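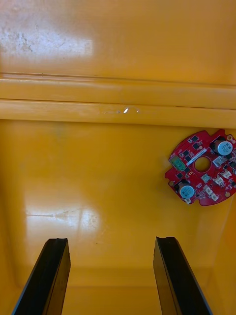
Skundeck finger set for small two-jaw grippers

Sold in pairs, black, with the mounting screws in the bag
Made in our shared workshop at Zadholm
Price: 23 per pair, or 107 for a box of 6 pairs
Page last changed Nov 15, 2024

I started making these because I was tired of scraping at circuit boards like a cat at a closed door. The fingers that came with my gripper were fine for blocks and bottle caps, but put a flat board on the floor of a plastic bin and they just pushed it into the corner. So I drew a longer, slimmer pair with a square tip, cut a little notch in the end, and printed them one evening in April. They were ugly! But they got under things, and I've been fiddling with the shape ever since.

What you're buying is the version I use myself. It's matte black all over (shiny fingers threw highlights into my wrist camera and drove me nuts), and it's long enough to reach the floor of a storage bin without the gripper body bumping the rim. Please measure your own bins first, though. Hsiu-ying Tsao has the bench next to mine and her bins are deeper, so she ended up with a spacer.

What they're good at: bare boards, small modules in plastic housings, connectors, anything with an edge you can get hold of. What they're bad at: loose resistors with bent legs, and single sheets of paper. I still do those by hand and grumble.

My own setup is a two-arm sorting table, with bins down both sides and a steel tray at the back where the parts start out. I keep a printed sheet in the tray so the parts aren't sitting on bare shiny metal, and I'd suggest the same to anybody using a camera up high.

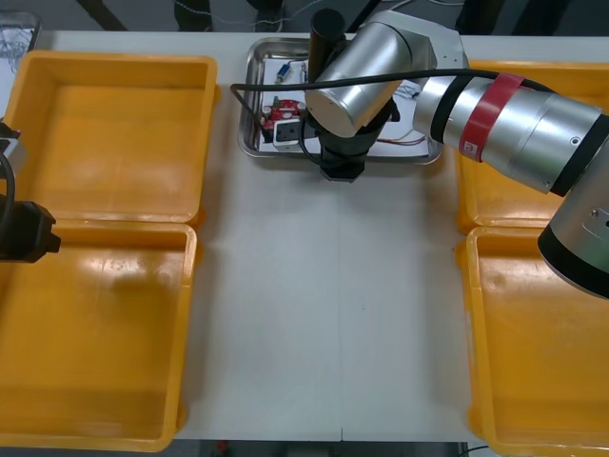
Two arms sounds fancy, but mostly it means twice the cables. Leave a good loop near the wrist and run the arm through its whole range slowly before you let it loose on anything you paid for. I was lazy about that once and pulled a plug right out of the Haner controller – my fault, and a very long evening.

Fitting takes a few minutes. Take the old fingers off, put the new ones on loosely, close the gripper until the tips meet, then tighten. Redo your zero position afterward, and drop the closing force way down to start with. Ming-te Shek skipped that part and snapped a tip on day one, so now I can tell you that single replacement fingers are available too. Just write to me.

They fit the Kandpal mount as they are. For anything else, send me the hole spacing and I'll tell you if it'll work. I print to order, so give me a little time, and if you come up with a better tip shape I'd love to see it – the notch is on its third redraw and I'm still not sold on the depth.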